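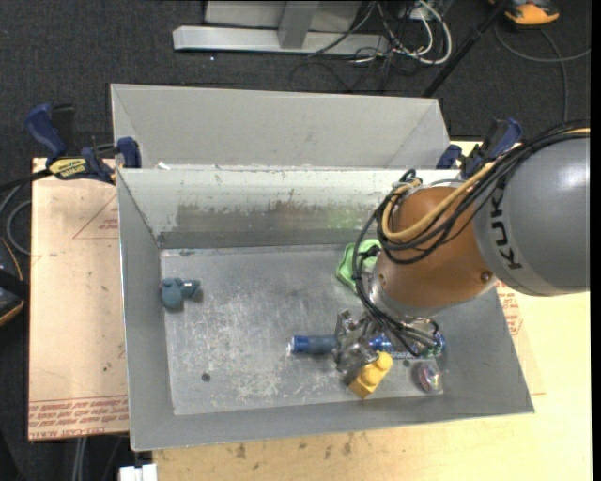 3.2 Estimating stock by eye in open bins

Small hardware stores keep much of their loose stock in open bins. Bolts, hinges, pipe fittings and similar goods are poured in from the carton and sold by the piece or by weight. A full count takes a long time, so most stores fall back on a quick look and a written estimate. Section 3.1 described how the stores in Lutville and Lurkport record these estimates. In this section we look at how good the estimates are and at what makes them worse.

We asked 19 store workers to judge the contents of bins during normal opening hours. Each worker was given a clipboard and a list of bins and was asked to write down a number for each one without touching the goods. The bins were then emptied and counted by hand by two of the authors, working separately. Where the two counts differed, the bin was counted again. The lists were drawn up from the Zadedach stock sheets, which all of the stores already used, and the order of the bins was changed for each worker so that tiredness would not fall on the same items every time.

The work was done in August, before the fall orders came in. This meant that many bins were low. We think the timing helped the study, as stock decisions are mostly made on low bins, but it does limit what we can say about full ones. Bins holding more than 100 pieces were left out of the main comparison and are treated in the appendix.

Three kinds of container were in use. The first was a straight-sided wooden box. The second was a plastic tray with low walls. The third was an open-topped metal bin with sloping walls and a flat rectangular bottom, the general shape seen in Figure 2. Workers did well with the trays, where most pieces could be seen at once. They did less well with the boxes, and worst with the sloping bins when these held more than one layer of goods. When asked, several workers said they judged by how far up the wall the goods reached. With straight walls this gives a fair guess. With sloping walls it does not, as the same rise in level stands for a different amount of stock depending on how full the bin already is.

The direction of the error was steady. Nearly full bins were judged too low and nearly empty ones too high. The second error matters more to the store. A worker who believes there are enough hinges to last the month will not reorder, and the shortage is found by a customer. In the Lurkport stores, where reorders took up to 8 days to arrive, this was the most common cause of an empty bin in the year before the study.

Years of experience made little difference to the size of the error. Experience with the particular item made more. Workers who normally served the plumbing aisle gave good figures for elbows and couplings and poor ones for wood screws, and the reverse was true at the fasteners counter. One worker who had moved between aisles during the year did well on both. We did not test how long this kind of knowledge lasts once a worker has moved away from an aisle.

Lighting had a smaller effect than we had expected. Some of the shelves in the older Lutville store were dim enough that workers leaned in to see the bottom of the bin, and their estimates there were no worse than elsewhere. They did take longer. Mixed stock had a clear effect. When a few pieces of the wrong size had been dropped in with the right ones, as happens when customers put things back, workers tended either to ignore the strays or to give a round number for the whole bin. Round numbers were in general a sign of a poor estimate, and we come back to them in Section 4.

We also tried a simple aid. A line was painted on the inside wall of each sloping bin at the level where a reorder should be placed, and workers were asked only to say whether the stock was above or below the line. Agreement with the hand count was good for small, regular pieces such as nuts and washers. It was poor for long or awkward pieces, which bridge across one another and leave gaps underneath. For these items the Soylu method of weighing the bin on a platform scale and subtracting the empty weight gave better figures, though it needs a bin that can be lifted out and a worker free to lift it.

Some limits should be noted. The workers knew that their estimates would be checked, and they may have taken more care than on an ordinary day. The stores were all in two neighboring towns and bought from the same wholesaler, so the range of goods was narrow. We did not look at bins that customers help themselves from with a scoop, where the level is uneven and changes through the day. Last, our hand counts treated damaged pieces as stock, while two of the stores leave them out. Removing them changes the totals for a few bins but not the order of the three container types.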